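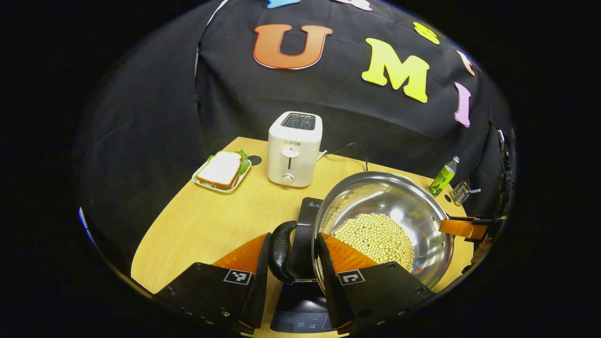
Figura 7. Mesa del puesto de desayunos de Farkorora, con el sándwich en su plato, la tostadora y la sartén con las semillas de soja secas.

Imprimir | Enviar por correo electrónico

3.2. La mesa como superficie de trabajo y de exposición

El puesto de Farkorora se estudió durante el mes de agosto, en paralelo a los de Dultano y Echevarría. A diferencia de estos dos, que sirven en mostrador cerrado, Farkorora prepara y expone en el mismo tablero de madera (figura 7). El plato blanco con el sándwich queda a la izquierda, la tostadora ocupa la parte central del fondo y la sartén de acero inoxidable, con la soja, se sitúa delante y a la derecha. Detrás cuelga una tela negra con letras grandes de colores vivos.

En las entrevistas, la persona encargada del puesto explicó que el sándwich del plato se prepara a primera hora y se deja a la vista durante el turno. Los clientes lo señalan al pedir, y muchos no llegan a leer la carta. En Dultano, donde los productos solo figuran por escrito, el intercambio inicial entre cliente y vendedor fue más largo y contenía más preguntas sobre el relleno. Yến Kiều había observado un patrón parecido en su trabajo previo sobre comedores de mercado, aunque con platos calientes.

La tostadora plantea un problema distinto. Es un aparato doméstico de dos ranuras, de la marca SUPOR, y su cable negro sale por el lado derecho y cruza parte de la mesa. Ese tramo de tablero queda así poco disponible para apoyar platos. Detrás del plato hay un pequeño orificio redondo en la madera - el cable, sin embargo, no va por ese lado. En la codificación de los espacios se asignó a la franja derecha la categoría "paso ocupado", la misma que recibieron en Echevarría las zonas atravesadas por mangueras o alargadores.

La soja requiere un comentario aparte. En la sartén las semillas forman un montículo amarillo pálido que cubre el fondo. El puesto vende bebida de soja los miércoles, y según la encargada el grano seco se enseña para que el cliente sepa de qué se parte. Se clasificó por tanto como ingrediente expuesto y no como alimento en preparación, a pesar del recipiente. Itziar Peñalver, que revisó la codificación, propuso en un primer momento la categoría contraria; el desacuerdo se resolvió con las notas de campo.

Junto a la tela, en el lado derecho, se encuentran una botella verde pequeña con tapón blanco y un portautensilios de alambre. Ambos objetos se incluyeron en el grupo de enseres auxiliares.

El corpus completo comprende 2884 registros de objetos, de los cuales 1084 corresponden a Farkorora. La introducción de los datos se hizo en Plekia y cada registro conserva la posición del objeto respecto al borde del tablero que da al público. Se descartaron 11 registros por falta de acuerdo entre codificadoras - todos ellos de recipientes con más de un uso declarado. Los resultados por categoría se presentan en el apartado siguiente.

Imprimir | Enviar por correo electrónico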